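Battery drop-off moves to the Burnach library

Starting in January, the household battery drop-off will be at the Burnach branch library instead of the Jostden transfer station. The collection barrels are just inside the side door, next to the book return, and can be used any time the branch is open. The station will keep taking paint, motor oil and light bulbs as before, but batteries brought there will be turned away.

The change comes after a year in which the station took in 755 pounds of household batteries, most of it on Saturday mornings when the line of cars already reached the road. Hanna Lytvynenko, who runs the solid waste office, said the library was picked for its longer hours and its parking lot. The branch is also on the Condia bus line, and the station has never had a stop.

What you can bring: AA, AAA, C, D and 9-volt batteries, button cells, hearing aid batteries, and rechargeable packs from phones, cameras, cordless drills and vacuums. Laptop batteries are fine if they have been taken out of the laptop. There is a limit of 6 pounds per household per visit. If you are clearing out a workshop or a relative's house and have more than that, call the office first and we will set a time for you to come by.

What you can't bring: car, boat or mower batteries of any size. Janjua Auto Parts on Mill Road takes these over the counter and you don't have to buy anything. Batteries from electric bikes and scooters can't go in the barrels either. Those are collected twice a year with the old electronics, and the spring date will be printed in the next issue.

Before you come, put a piece of clear tape over both ends of any 9-volt battery, and over the contacts of any rechargeable pack. Button cells should be taped flat between two strips. Ordinary AA and AAA alkaline batteries don't need tape. Please don't use foil, and don't put loose batteries in a metal can. We had two cans get hot at the station last summer, and one scorched the floor of the shed.

Most people find it easiest to keep one container at home and empty it when it fills up. It should be something that doesn't conduct, such as cardboard, paper or plastic, and it should sit somewhere cool and out of reach of children. A small open box on a desk or counter is enough for a few weeks of AAs.
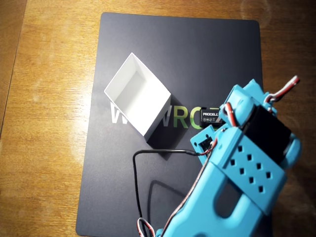

A small paper box on a tabletop mat.

A swollen, leaking or dented rechargeable battery should not go in the box or in the barrel. Set it outside on concrete, away from the house, and call the office for a pickup. There is no charge.

The library has 300 paper sorting bags to give away at the front desk, one to a household, with the tape instructions printed on the side. Another 400 are on order. Library staff can hand you a bag but can't sort batteries for you or answer questions about what is accepted, so please call us with those.

The branch is closed on Sunday. Do not leave batteries outside the door or in the book return.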